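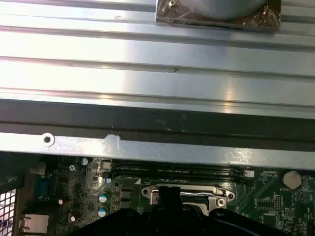 Kanchan Pathak objected to the first draft of this chapter that a wrist camera sees the socket best at the moment when the fingers begin to hide it, and that any method built on that view alone has to guess over the last stretch of travel. The objection stands, and the chapter is arranged as an answer to it.

Course texts > Contact and Assembly > Chapter 12

Search this book Go

12. Two-View Alignment for Work Inside a Computer Case

Earlier chapters treated insertion as a problem with one part, one hole and a clear line of sight. A desktop computer lying open on its side breaks the last condition. The walls of the case limit the approach. The drive cage and its cables take up space the arm would like to use, and bare metal throws glare into the camera. The part to be reached is often small and close to other parts of the same height.

The method in this chapter was developed at the Bruvosthorpe laboratory and first written up by Þórarinn Toft and Hrefna Juhl. It uses two cameras. One rides on the wrist and supplies the fine position of the target in the plane of the board. The other is fixed beside the work table and supplies the height and tilt of the gripper relative to the case. Neither camera is trusted for the quantity the other one measures. We write w for the wrist estimate and f for the fixed estimate throughout, and d for the difference between them once both are expressed in the frame of the case.

The hover pose is the starting point for everything that follows. The arm stops above the board and both estimates are taken with the joints at rest. No motion toward the board is allowed until d has stayed below its limit for 12 consecutive readings. A single good reading is not enough, as Section 12.3 will show — a reflection can agree with the model once by chance.

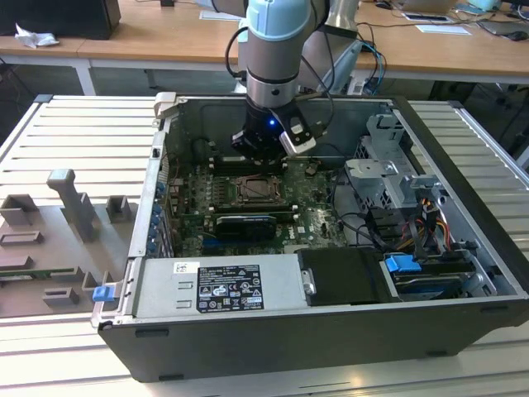
12.1 What the hover pose fixes and what it leaves open

At hover, the fixed camera has the gripper and the open case in one view. Height above the board can be read directly, provided the calibration of the table is current. Rotation about the vertical axis is weaker from this side, and the wrist camera is used for it instead. The socket bracket is a good landmark for the purpose: it is bright, its outline is simple, and it is screwed to the board.

Two quantities remain open. The first is the offset of a held part within the fingers, which changes with every grasp. The second is flex in the board, which neither camera measures. The offset is handled by a second look after the grasp, with the part held between the fingers and the arm back above the case. The fixed view is preferred here, for it shows both the part and the fingertips that hold it. Flex is left to force control and is taken up in Chapter 13.

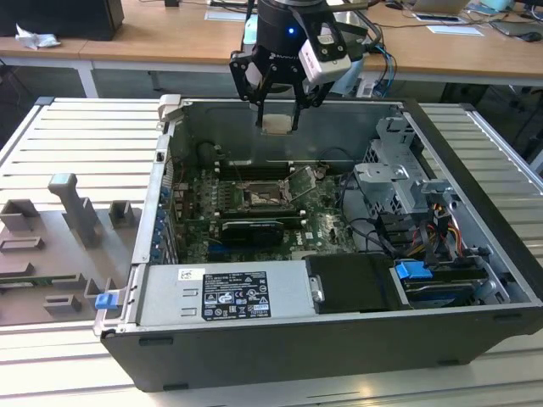 Valdemar Oddsson argues that the second look should be dropped when the part is light and the grasp is repeatable, and that the time is better spent on a slower descent. The Bruvosthorpe records allow a test of this. Over 3000 recorded descents, those made without the second look were stopped by the force limit in 25 percent of cases; with it, the figure was 2 percent. Slowing the descent lowered the peak force but left the number of stops unchanged.

12.2 Landmarks in the wrist view

The choice of landmark depends on what is mounted. An empty socket is dark inside, and its bracket gives the stronger edge. With a processor in place the heat spreader offers a large flat region, but its surface may be streaked with old thermal paste and should not be used for matching by brightness. The edges of the bracket and its screws are used in both cases. Memory slots give a long straight direction and so constrain rotation well, though they say little about position along their own length.

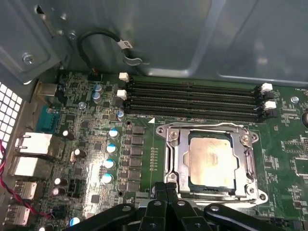

Figure 12.4. Wrist view with a processor seated in the socket and the memory slots empty.

Readers who have worked through Chapter 4 can derive the weighting of w and f from the error model given there. We state the result first and prove it in Section 12.5. Let the two estimates be independent, and let each have a known covariance in the frame of the case. The combined estimate is then the usual weighted mean, with one change: components of w lying along the direction of approach are given zero weight.

Shares 25 Comments 2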